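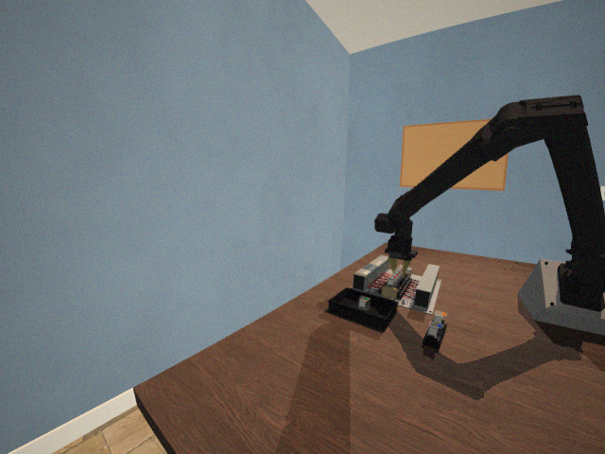
Blue walls under a pale ceiling, with a plain board on the back wall.

Cutting in and rolling a strong wall colour against a light ceiling

This page covers the painting of internal plaster walls in a mid or dark emulsion where the ceiling is to stay pale. It applies to sound, previously painted plaster. New plaster needs a mist coat first and is dealt with on a separate page. Distemper, limewash and damp walls are outside the scope.

Last revised 10 March 2021.

What you need

Matt or durable matt emulsion
Acrylic primer for filled patches
Fine surface filler and a flexible filling knife
Decorator's caulk and a skeleton gun
Sugar soap, bucket, two sponges
Abrasive paper, 120 and 180 grit
Angled cutting-in brush, 50 mm
Roller frame, medium-pile sleeve, extension pole
Scuttle or deep tray
Low-tack masking tape
Dust sheets

The coverage figures below are for Plumberg Durable Matt, the paint used for the test room at Brellthorpe. Other paints will differ. Check the tin.

Working out the quantity

Measure the width and height of each wall in millimetres and convert to square metres. A wall 3,000 mm wide and 2,000 mm high to the picture rail has an area of 6 square metres. Do not deduct sockets and switches. Deduct doors and full-height windows only.

Multiply the total by the number of coats, then divide by the stated coverage per litre. Strong blues, reds and yellows often need three coats over a white base. Two is normal over a similar colour. If the job takes more than one tin, check that the batch numbers match and mix all the tins together in a clean lidded bucket before starting. Small differences between batches show most clearly at an internal corner, where the two walls already catch the light differently.

Preparing the walls

1. Move furniture to the centre of the room and cover it. Leave a working gap of 1,000 mm along each wall, more if a platform is to be used.

2. Take down boards, shelves and pictures. Anything left up will have to be cut in around, and the line will be visible if it is later moved. Leave the fixings in place if the item is going back in the same position, and wrap the screw heads in tape.

3. Isolate the circuit at the consumer unit before loosening any socket or switch plate. Confirm that it is dead with a suitable tester. Refit the plates before the power is restored.

4. Wash the walls with sugar soap, working from the bottom upwards so that dirty runs do not streak dry paint. Rinse with clean water and allow to dry fully.

5. Fill dents and old screw holes slightly proud. Sand flush with 120 grit when hard, then go over the patch and the surrounding paint with 180 grit. Feather the edge for 100 mm all round. Spot prime.

6. Run caulk into any crack between wall and ceiling. Smooth it with a damp finger in one pass. Caulk that has not cured will craze the paint over it, so keep to the time printed on the cartridge.

A grainy or stippled surface left by earlier roller work can be painted as it is. It will remain visible, particularly in side light from a window. If a flatter finish is wanted, knock back the high points with 120 grit on a pole sander and vacuum the wall afterwards. Heavy texture needs skimming. Old textured coatings may contain asbestos and must not be sanded until they have been tested.

The ceiling line

Paint the ceiling first and bring the ceiling colour 10 mm down on to the wall. Leave it for the full recoat time.

Load the angled brush to a third of the bristle length and tap off both sides against the scuttle. Do not wipe it on the rim. Place the brush a little below the line, press until the bristles fan, then move up to the line and draw along it at a steady speed. Work in lengths that can be reached without leaning. Lay off each length towards the wet edge.

Where the ceiling is uneven, follow a straight line by eye in preference to the actual junction. A small amount of ceiling colour on the wall is less obvious than a wandering edge.

Masking tape may be used, but it must be sealed. Press down the edge with a filling knife, brush a thin coat of ceiling colour over it, and let that dry before applying the wall colour. Pull the tape back on itself at a low angle while the final coat is still wet.

Internal corners

If both walls are the same colour, brush 50 mm out from the corner on each side and roll over the brushwork as far in as the sleeve will go. Avoid a build-up of paint in the angle. It shrinks as it dries and leaves a cracked seam.

If the colours differ, finish the lighter wall first, carry it slightly round the corner, and cut in the darker colour over it.

Rolling

Cut in one wall only, then roll it straight away. Cutting in the whole room beforehand lets the brushed band dry and produces a visible frame around each wall, known as picture framing. It is worse in dark colours.

Roll in vertical strips, floor to ceiling, each strip overlapping the last by a third. Reload before the sleeve starts to drag. Finish each strip with a light upward pass, always in the same direction, and do not go back into paint that has begun to set. Missed spots should be left for the next coat.

Faults

Flashing (shiny patches): unprimed filler, or wet paint worked too long. Prime and recoat the full wall.

Pinkish or pale spots in the first coat: normal in some deep tints. Judge after the second coat.

Paint lifting with the tape: the paint had dried as a skin across the edge. Score the line with a sharp knife before pulling any more.

Touch-ups showing: recoat from corner to corner. Matt emulsion seldom touches in cleanly once it has been up for a few weeks.

Allow two weeks before wiping the surface, and keep heavy furniture clear of it for the same period.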